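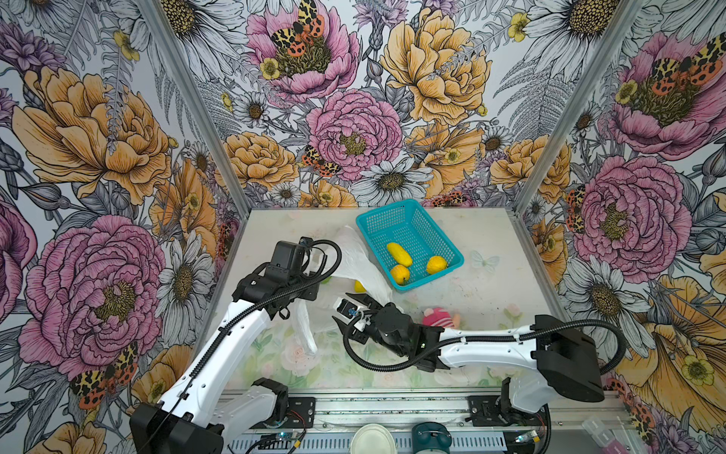
Climance reads energy contracts for companies that buy gas and power by the year. We started in Plundalberg after 104 local firms signed the same five-year supply deal and found out in August what the indexation clause meant. Suppliers like to wrap their offers in something pretty, and we have seen enough brochures to distrust them on sight. Peonies and moths are fine on a wall. In a tariff sheet we would like to see the numbers.

We take no commission from any supplier, broker or trading desk. Plenty of firms say so, so ask for our accounts. We publish them every year, and last year's run to 71 pages.

Our clients include Hellström and the Idness group, plus smaller buyers who pay the same fee. Of the 222 contracts we reviewed last year, we told clients to walk away from 124. Some signed anyway – that is their business.

We don't forecast prices. We doubt that anyone can do it well enough to charge for it. If a seller tells you the market is about to jump, send us the offer before you sign. We reply by 5 p.m. the next working day.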